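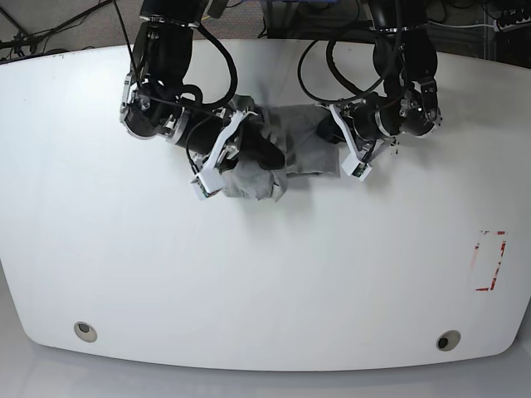
**April, Friday, late afternoon**

Week 5 of the desk-sharing trial at Farkby. Ivar wants numbers, so numbers it is.

Sollell (the booking tool) says we had 49 desk bookings this week. Badge log at the door says otherwise, but the badge log also thinks Tuva came in and never left, so I'm not treating it as scripture. I went with Sollell and put a pencil mark next to anything that looked silly.

Things that looked silly:

- Desk by the radiator booked by two people at once, both of whom claim to have sat there.
- A standing booking for the small meeting room, no title, owner left in January.
- Ivar's own booking, which he made after going home.

Rent side. Ekström sent the renewal terms and the monthly figure is 2709, same as before, with a new paragraph on "shared amenities" that I've read twice and still can't tell if it means the kitchen. Asked them. The Fetmont place would be cheaper but charges per meeting room hour, and we are a company that holds meetings to plan the meetings. Need to work out last month's room hours before anyone falls in love with Fetmont.
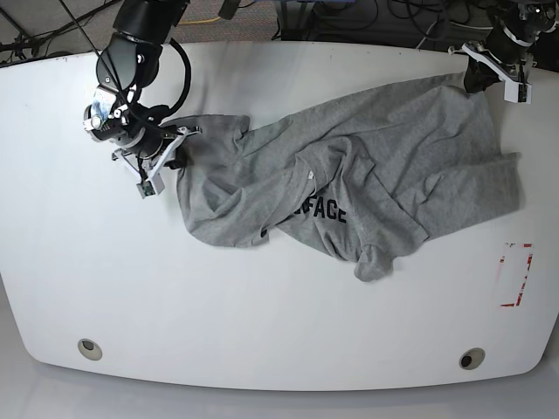
What happens if someone books a desk and doesn't show up?

The booking drops at 10:30 and the desk goes back in the pool. There's no penalty for now, and the person gets a message from Sollell that they can ignore like all the others.

Tuva wants the cutoff moved earlier. I said leave it until the trial ends or we'll be comparing two different systems and arguing about which one failed. She wrote "fine" with a period, so we'll be talking again.

Also tried the quiet zone with a sign. Calls taken under the sign: several. One of them was mine. Sign stays, larger font next week.
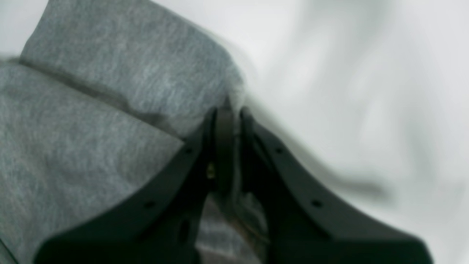
*Gray heathered knit, close up, with the fold.*

To do:

- room hours for last month, from the calendar and not from memory
- kill the January ghost booking (need admin rights, ask Ivar)
- chase Ekström on the kitchen paragraph
- survey wording: Tuva's draft asks "do you like the office," mine asks how many days people would come in if left alone. Run hers past Ivar, then run mine

Radiator desk still unresolved. Both parties say they were there first.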